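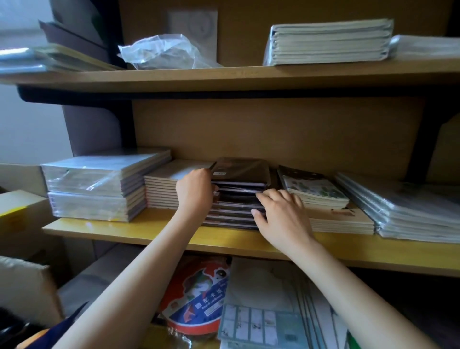 Tidying the notebook shelf, middle row.

Can a robot do this yet? Questions we get about machines and shop chores

Bernisside Stationery and Paper. Last updated 3/3/25.

Every time a robot video makes the rounds, our inbox fills up with people asking when we plan to get one. Answers are below, so please read before you write.

Could a machine straighten that shelf?

On a good day, with one pile, maybe. I have seen demos of an arm squaring up a stack of boxes, and it did fine. Boxes are stiff. A pile of thin notebooks slides apart if you push too hard on one side and doesn't move at all if you push too lightly. A person puts a hand on each side and feels when the covers line up. I'm still waiting to see a machine do that for a full shelf without someone standing next to it.

But it's only stacking. How hard can it be?

Look at what is on the shelf. Plain covers sit beside patterned ones, and some of the piles are in clear wrap. Shiny film reflects the light, and cameras have a hard time telling where the film stops and the book starts. Plastic sleeves also slip against each other. None of this bothers a teenager on a summer job.

Didn't you try one?

Yes, in February. We paid for a trial of the Cikmont shelf helper at our Basden store. It ran for 6 days. On the last day I gave it a list of 70 small jobs, things like "square this pile" and "move this packet down one shelf." It finished 4 without help. To be fair, it broke nothing, and it was very good at telling us it was stuck.

The sales sheet says it learns as it goes. Does it?

Ask what that means before you sign. In our case it meant that somebody at the company would look at the recordings and send an update later. The update came after the trial was over, so I can't tell you if it helped.

What about at home? Can one fold laundry or load the dishwasher?

I sell paper, so take this for what it's worth. The videos I've seen are sped up, or the same towel gets folded over and over on a clean table. My kitchen has never looked like that table. A robot vacuum is worth the money if you pick up the socks first — and picking up the socks was the chore.

Is there anything you would trust a machine with today?

Counting stock with a handheld scanner. The label printer, most mornings. The tape machine in the back room on Tsang Street does about 3 hours of work in one, and it has no arms and no opinions.

Are you going to replace your staff?

No. The quote we got cost more than a part-timer, and the part-timer can also ring up a sale, find the graph paper and answer the phone.

Would you try again?

Sure, if the trial is free and I get to choose the shelf. It will be a messy one, with wrapped and unwrapped piles side by side. Vendors can write to the store address — please send video at normal speed.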